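Notebook - printable worksheets, September

Picked up the coloring sheet set again this morning. Vandana Lodhi wants the map and flag pages ready for the Larnura pack before the rest, so the alphabet strips wait.

1. Line weight
Printed the Nordic flags on plain copy paper at three outline widths. The thinnest disappears on the old Vultik printer in draft mode. The middle one holds up and still leaves room for a crayon. Going with the middle one for everything, including the map borders. Iceland and Norway need a longer label underneath, as the outlines look the same until they are colored in.

2. Margins
The Kashyap template has a 5 mm margin and the Vultik clips the bottom line of text at that setting. Changed it to 13 mm. The flag box shrinks a little, no harm done. Reprinted four pages and all the captions came out whole.

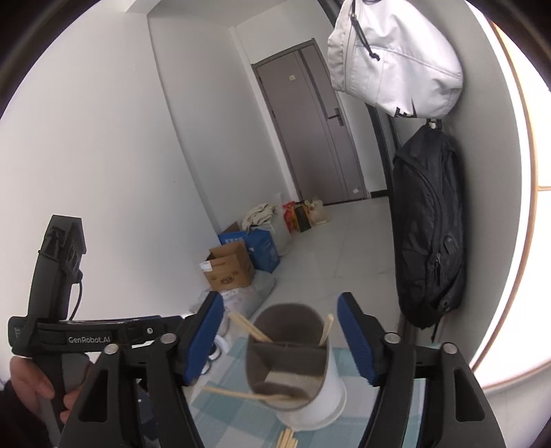
3. Page count
The pack stands at 49 pages with the answer key. Vandana asked if the key could go two to a page. Tried it - the country names are too small for a six-year-old but fine for a parent. Leaving it that way for now.

4. Proportions
Switzerland was drawn as a rectangle. Fixed. Nepal is still the wrong shape in the Delthorpe file and needs to be redrawn from scratch, the tracing has a bump along the lower edge. Did not get to it today.

5. Paper
Heavier stock takes markers without bleeding but curls coming out of the rear tray. Flattened the sheets under the dictionary over lunch. Want to try the front tray before ordering more.

To do: Nepal, color key for the South America page, check the spelling of Kyrgyzstan on both sheets, send Vandana the new margins so she can update her copy.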